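Notice to Residents of the Lower Ward

The Office of Weights and Crossings at Irkside wishes to advise all residents that the ferry to Tusberg will resume in October, and that passengers who boarded it in the spring of last year are still considered to be travelling.

This notice replaces the one posted on the harbour door, which was removed by the wind. Residents who hold a copy of the earlier notice are asked to bring it to the counter, where it will be stamped and kept.

The facts are as follows. The ferry left Irkside in clear weather with nine passengers and a cargo of seed potatoes. It was seen from the breakwater for most of the afternoon. It was seen again the next morning, in the same position, and the harbour log for that day reads "making good progress". The Office has examined the entry and finds it to be in order.

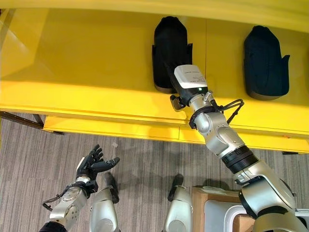
Under the Grasomberg Charter of 1620, a crossing is complete when the vessel touches the far side, and no fare may be returned, no bed let and no estate divided until it does so. The Charter makes no provision for a vessel that remains in view. Its authors lived on the hill and seldom looked at the water.

The Office has received a number of letters. A woman in the upper street wrote to ask whether she might paint her husband's room. She was told that she might, provided the colour could be reversed. A school asked whether a pupil on board should be marked absent. After some discussion it was agreed that she should be marked late, and she has been marked late each morning in the ordinary way. Her desk has been moved to the window at the request of the other children.

One letter came from the ferry itself. It was found in a bottle below the slipway on the lowest tide of the year, written in pencil on the back of a potato invoice and signed by all on board. The passengers stated that they were well. They had heard the church bell on Sundays and would be grateful if it could be rung a little longer. They asked that the lamp at the end of the breakwater be left lit, and they asked whether anyone could tell them why Irkside had not come any closer to being out of sight.

The first two requests have been granted. The bell is rung for an additional three minutes, and the cost has been charged to Crossings. The third was referred to the Schwerdtfeger Library, which holds the old charts, and the Library replied that the distance between the towns had been measured only once, by a man walking on ice.

The Office then took the unusual step of sending out a boat. It was rowed by two clerks on a calm evening and it carried bread, lamp oil and a form. The clerks rowed until dark. Their report states that the ferry did not draw away from them, and that they could hear a person aboard laughing and another peeling potatoes. They called out and were answered politely. They could not, however, come alongside, and at length they put the bread in a basket and let it drift.

The basket came back the following week. It held the form, correctly completed, and nine small potatoes.
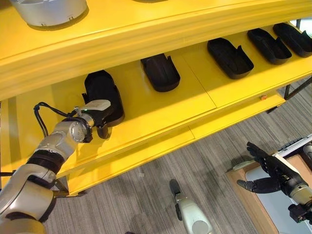
The potatoes were planted behind the Office, in the strip of ground where the bicycles had been kept. They have done very well. A portion has been set aside for each household with a person on board – the remainder will be sold at the counter while it lasts.

Residents have asked what will become of the first ferry when the second sets out. The Office can say only that the new vessel will follow the same course, at the same speed, and that its master has been told to carry extra rope. Passengers should bring warm clothing and something to read. Tickets are valid for a single crossing of any length.

The husband's room, we are informed, has been painted pale green. The old colour was kept in a jar with a tight lid and is on her kitchen windowsill, which faces the water. She has bought a ticket for the first sailing and has asked for a seat at the front.

The lamp will be left lit.

Office of Weights and Crossings, Irkside
Thu 3 September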